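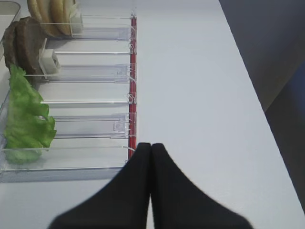 About Nivden

Nivden is a small company which makes clear racks and trays for burger counters. We design the racks, cut and assemble them in our own workshop, and deliver them to restaurants, canteens and cooking schools. At present 85 kitchens work with our products, and most of them are kitchens with only one or two persons at the counter.

Our racks hold the ingredients of a burger standing on edge, one kind in each lane. The buns have a lane, the patties have a lane, and the same for cheese and tomato. The walls are transparent, so the cook sees from the side how much is left without lifting a lid or moving a box. For buns and patties we supply a white pusher block, which keeps the pieces together at the end of the lane and does not let them fall backward.

How we started

The company was founded by Soudabeh Karimi and Hamidreza Zamani. Soudabeh had worked nine years in the kitchen of a hospital canteen. Hamidreza came from a family workshop with the name Zamani, where they made display boxes and shelves for jewelry shops from acrylic sheet. They knew each other from an evening course in bookkeeping, and in the breaks Soudabeh often complained about the steel containers at her work. The tomato slices were lying in a pile, the lower ones became soft, and the cook had to separate them with the fingers while the customers were waiting.

Hamidreza made a first rack from leftover pieces. It was too narrow for a normal bun. The second rack was wide enough, but the walls were glued and it was very difficult to clean the corners. After this they decided that each divider must be possible to take out, and this rule we still keep today. The dividers are held on a side bar with small clips. If one clip breaks, you order one clip and not a new rack.

For some time the racks were made in the Zamani workshop in the evenings, after the jewelry boxes were finished. In August of the second year we rented our own rooms and took the name Nivden. The old workshop still cuts the thickest sheets for us, as they have the better saw.

What we make

Our main product is the Madell rack. It is a long tray of clear acrylic with parallel lanes, and it comes in a version for the left side of the counter and a version for the right side. Most customers take both and put the serving tray between them. It sounds like a small thing, but the length of the way from the rack to the tray decides how tired your shoulders are in the evening.

We also make the Faveo tray. This is a shallow metal tray with a thin rim and a cream-colored inside. We chose cream after a long discussion. On pure white, every crumb looks like dirt, and on dark colors you cannot see if the tray is clean. A sheet of white paper goes in first, and the burger is built on the paper.

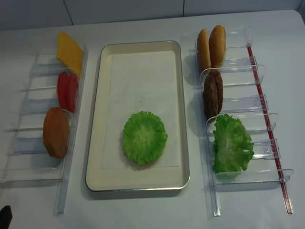

The order of the building is of course the decision of each kitchen, and we have met cooks with very strong opinions. Some want the lettuce under the patty, so the bottom bun stays dry. Others put it on top of everything, or leave it out until the last moment. For this reason we do not print names on the lanes. You can put the cheese in the back or in the front, you can give two lanes to tomato in summer, and you can remove a divider if your chicken patty is thicker than the usual one. We only ask that you try one order for a full week before you change it.

About lettuce we want to be sincere. A big leaf with ruffled edges does not stand in a lane like a slice of cheese. It takes its own form. We made three special holders for lettuce and we were not happy with any of them. What we recommend now is simple: wash and dry the leaves well, choose leaves which are close to the size of the bun, and lay them flat across the lower lanes which you are not using for other things. Many of our customers do it this way and the lettuce stays whole.

Tomato needs a different attention. The slices should all have the same thickness, otherwise the thin ones bend over. We suggest to stand only a few slices at one time and to refill often from the refrigerator. The racks have no cooling, and they are not made for storing food during a long time.
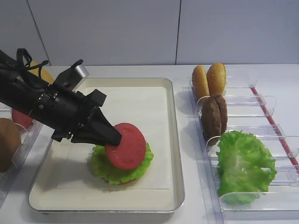 Who we are

Soudabeh Karimi leads the company and visits the new customers. She looks at the counter, measures it, and asks the cooks to make a few burgers in their usual way before she opens her bag with the samples.

Hamidreza Zamani is responsible for the workshop. All edges of the racks are polished under his eyes — he does not accept an edge which can scratch a glove.

Fatemeh Ebrahimi takes care of the orders, the spare parts and the telephone. If you write to us, it is most probably Fatemeh who answers. She keeps a drawer with parts for every rack model which we sold, also for the old ones with the round clips.

Calum Cairns draws the new models. Before, he was drawing drawers and inserts for kitchen furniture.

Tshepo Ngcobo gives the courses. He has cooked in several burger restaurants and he teaches the set-up of the counter, the filling of the lanes and the cleaning at the end of the shift.

Our courses

A course takes one morning, and we accept groups up to 21 persons. In the first part we fill the racks together and build burgers slowly, one layer after the other: bun, lettuce, patty, cheese, tomato, or in the order that you use at home. In the second part everyone takes the racks apart, washes them and puts them together again. Some participants find the second part boring, but it is the part they thank us for later.

Please wash acrylic with warm water, mild soap and a soft cloth. Do not use alcohol or the rough side of the sponge. The white pusher blocks come out of the lane and should be washed separately.

Visit us

Our showroom has a white counter with the racks and trays set up as in a real kitchen, and you are welcome to try them. Please call before you come. We are in the building behind the tile shop, entrance 153, and there is parking in the yard. Orders from 2000 dollars are delivered without charge.

This page was last changed on February 8, 2021.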